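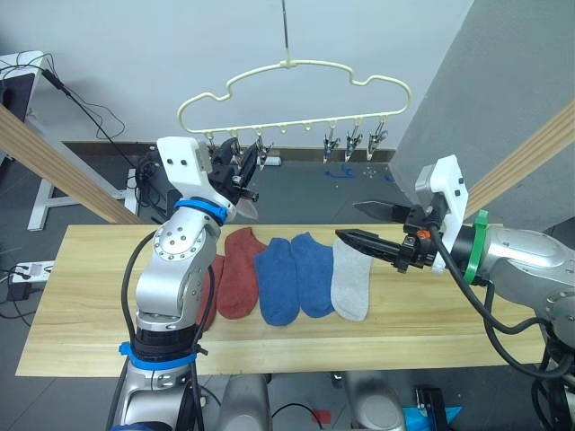

Combinations with repetition arise when items are drawn from a set of types and items of one type cannot be told apart. The order of the draw is ignored. A selection is then fixed completely by how many items of each type it contains. The socks on the board show the usual case: the two royal blue ones count as one type with multiplicity 2, and exchanging them gives the same selection. The single light gray sock is a type with multiplicity 1. Such a collection is called a multiset.

Notation. Let n be the number of types and k the number of items drawn. C(a, b) is the ordinary binomial coefficient, as in the April notes.

Result 1. If each type is available without limit, the number of selections is C(n + k - 1, k).

Proof. Write each selection as a row of k stars and n - 1 bars. The stars before the first bar are items of type 1, the stars between the first and second bars are items of type 2, and so on. Each row gives one selection and each selection gives one row. There are n + k - 1 positions, and k of them are chosen for the stars.

Check: n = 3, k = 2 gives C(4, 2) = 6.
Check: n = 3, k = 19 gives C(21, 19) = 210.

Result 2. If type i is available at most m(i) times, the number of selections of size k is the coefficient of x^k in the product over i of (1 + x + ... + x^m(i)).

For multiplicities 2, 2, 1 the product is
(1 + x + x^2)^2 (1 + x) = 1 + 3x + 5x^2 + 5x^3 + 3x^4 + x^5.
There are 5 selections of size 2. Result 1 gives 6, and the difference is the one pair that would need a second item of the third type.

Common error: dividing the number of ordered draws by k!. This is valid only when all k items are distinct.

Exercises (Kadlec, due Fri 11 May)
1. Find the number of selections for n = 3, k = 95.
2. Expand the product for multiplicities 3, 2, 1 and confirm that the coefficients sum to 24.
3. Prove that the coefficients in Result 2 are symmetric.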